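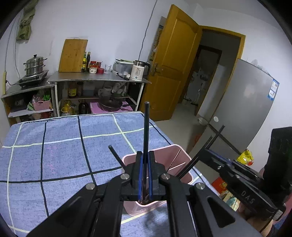

How to empty, sort and refill a chopstick holder

Drukuvley Home Notes – Small Kitchens

In a one-room place the utensil holder gets filled with whatever was last washed. After a few months there are odd chopsticks in it, a skewer or two, and some crumbs at the bottom. Sorting it takes 17 minutes if the sink is free.

You will need:
A flat surface with a cloth on it
Dish soap and a bottle brush
A dry towel
A rubber band or two

1. Clear a space. If the counter is taken up by the hot plate and the kettle, use the table or the bed. A checked cloth is handy because you can lay each stick along a line and see at once if it is bent.

2. Take everything out of the holder one or two pieces at a time. Tipping it over is faster, but the thin pieces roll and end up on the floor.

3. Make one pile for wood and one for everything else. Put anything with a sharp point to the side, pointing away from you.

4. Match the pairs. Stand two sticks on their thick ends and compare the height, then check the tips. Wooden sticks wear down at different speeds, and a small difference is fine for eating. For cooking it matters less.
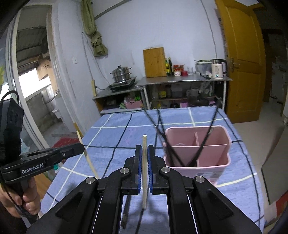 Page last changed: May

5. Check each wooden stick. Run a fingertip along it slowly, from the thick end to the tip. Throw it out if you feel a splinter, see a crack, or find dark spots that don't wash off. A musty smell after washing also means it goes.

6. Wash the holder. On a pink plastic one with dividers, like ours, the corners along the bottom collect the most. Fill it with warm soapy water, leave it for 8 minutes, then work the brush down both sides of each divider. Rinse until there are no bubbles.

7. Dry everything before it goes back. Sticks should lie flat on the towel, not touching, for at least 4 hours. Overnight is better in damp weather – in Brirkthorpe we leave them until morning for most of the year.

8. Refill. Tall pieces go in the back section and short ones in the front. Keep chopsticks on one side of the upright divider and spoons on the other. Don't pack it tight, or the bottoms will stay wet. We stop at 7 pairs and keep the spares in a drawer with a rubber band around them.

Notes

Wood doesn't do well in a dishwasher. Wash it by hand and don't leave it soaking in the sink.

If the holder has no drain holes, fold a piece of paper towel into the bottom and change it when it feels damp.

Single sticks that are still sound can be kept for stirring paint or holding up seedlings.

See also: Oiling a wooden cutting board; Where to keep bottles when there is no cupboard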